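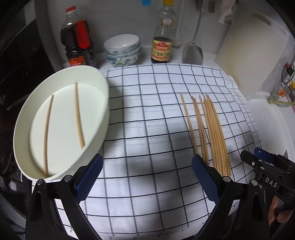
Picking one thin thing out of a pile of the same thin thing is, to my mind, the best first lesson for anyone learning to record demonstrations with a hand-held gripper. It asks for patience more than strength, and it shows up your bad habits very early. I like to use wooden chopsticks, with a big white oval dish to put them in and the rest of the bundle lying on the cloth to the right of it, fanned out a little at the upper ends so there is somewhere for a finger to get in.

Tutorials > Hand-held gripper > Sorting thin objects

Start by opening the jaws wider than you think you need. Come down over the fanned end of the bundle, where the sticks are farthest apart, and let one pad settle against the counter side of a single stick before you close. Close slowly. If you catch two, open up, back off and go again in the same recording — a clean recovery is worth keeping, and Hadi Twal, who taught me most of this back at Merkisholm, used to save his favorites.

Once you have your stick, lift it clear of the others and pause for a breath. Then carry it over the rim of the dish and lower it until it is nearly touching before you let go. Dropping it from high up makes it roll, and then the policy learns to roll things too (I have a whole folder from April to prove it!). Try to lay each one more or less in line with the last, but don't fuss over the spacing.

Keep your wrist loose and your elbow in, and move at the speed you'd use to set a table for people you like. When I rush, Florian Leclerc can tell from the plots in Stedutar before he has even opened the video.

For a first session, record 20 runs and then stop for tea. Watch 3 of them all the way through, picked at random, and look only at the moment the jaws close. After that, spread the bundle differently, turn it a little, and carry on. Our own set in Menon has grown to 424 runs this way, an afternoon here and an afternoon there, and the early ones are still my fondest.

When you have a set you're happy with, move on to the page on spoons.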